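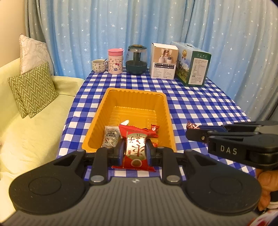
A table with a checkered tablecloth and a light blue curtain behind it.

State regulators have given the rural phone and internet carrier Joreva 30 days to explain why customers in three counties lost access to landline service during an outage in October, according to an order released this week.

The order covers 125 complaints filed by households and small businesses. Most came from areas where Joreva has been moving customers from copper lines to a fixed wireless service it sells under the name Plalla.

Commission staff said in the order that the company's first response left out repair logs and did not say when customers were told about backup batteries. State rules require carriers to offer a battery when they replace a copper line with equipment that depends on household power.

"We asked for dates and we got a summary," said Nathalie Prins, who heads the commission's telecommunications staff. "The company can fix that."

Joreva said it would comply. Spokesman Si-woo Koo said the outage began with a failed power supply at a switching site near Pascual and spread when a second unit did not take over the load. Both units have been replaced, he said.

"Customers were notified about batteries by mail," Koo said. "We will give the commission copies of those letters."

Several of the complaints came from Andon, where cell coverage is limited. Hajnalka Jakab, who runs a feed store there, told the commission her card reader and store phone were both down until the next afternoon. She said she did not remember receiving a letter.

The order does not propose a fine. It does bar the company from retiring more copper lines in the three counties until staff have reviewed its answers — a step Joreva had asked the commission not to take.

Customers who lost service and have not filed a complaint can still do so by phone or through the commission's website.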